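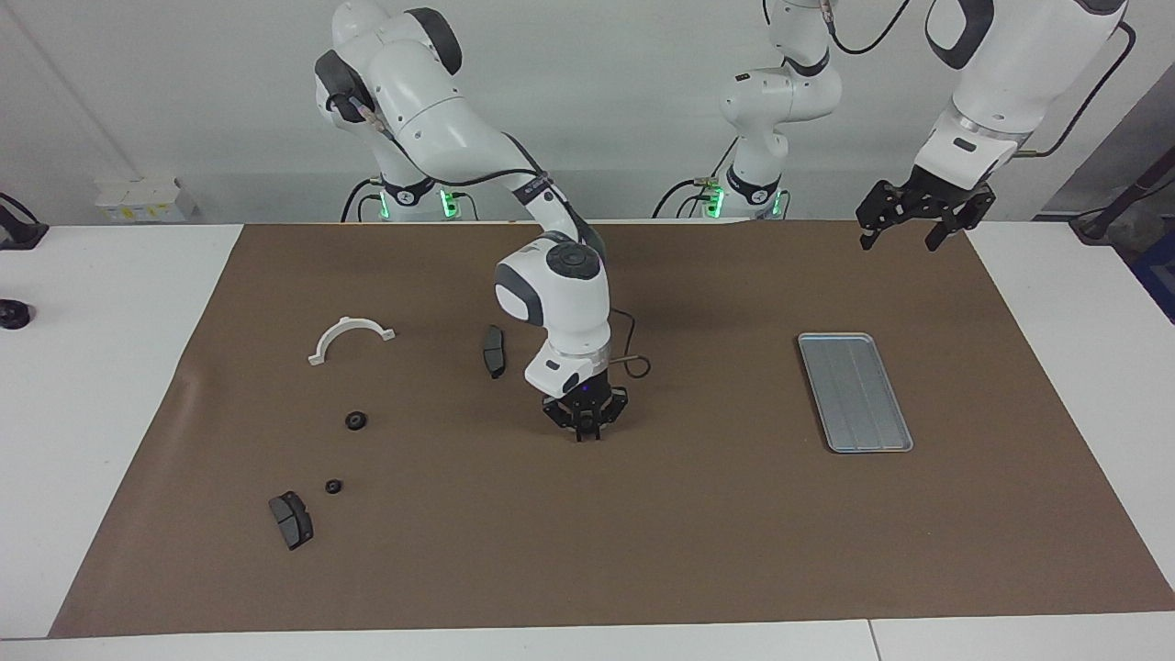 Two white robot arms over a brown mat on a white table.

Home | Guides | Watchlists | Subtitles | Help

Section 4: Setting up a shared watchlist

Use this section once you have made a Lernine account and picked a region. A shared watchlist lets a household or group of friends keep one queue of dramas and anime, with each person's place in a series saved separately.

Creating the list

1. Open the Lists tab and choose New shared list.

2. Type a name. Names can be changed later, but the short link made from the name can't.

3. Choose a default subtitle language. Members can override it on their own devices.

4. Press Save. The list opens with no titles in it.

Note: A shared list holds up to 20 members. If you run a larger club, make a second list and link the two under List settings.

Adding titles

5. Search by English title, original title or romanised title. Older dramas are often filed under one spelling only, so try another if the first finds nothing.

6. Check the episode count before you add a series. The entry for Song of Watuvum, for instance, comes in two versions: the broadcast run of 39 episodes and a shorter re-edit. Progress doesn't carry over between them.

7. Choose Add to list, then pick Want to watch, Watching or Finished.

Caution: Removing a title from a shared list removes it for all members, along with their saved places. Use Hide if you only want it off your own screen.

Importing from Asik

8. In Asik, go to Profile and export your list as a text file.

9. In Lernine, choose Import and select the file. A long list can take a few minutes — leave the page open until the bar is full.

10. Go through the Unmatched tab and fix each title by hand. Specials and film versions usually end up there.

Note: Star ratings are imported. Written reviews are not.

We use cookies to remember your list settings. Accept | Manage choices

Comments (3)

mirrorball: Imported 2,159 titles and got most of them back. The unmatched ones were nearly all OVAs.

teapot_k: Step 6 caught me out, I was on the re-edit the whole time and couldn't work out why my friend was so far behind me lol

hanabi: Is there a way to sort by what's been on the list longest? We keep adding new stuff and never get to the old ones.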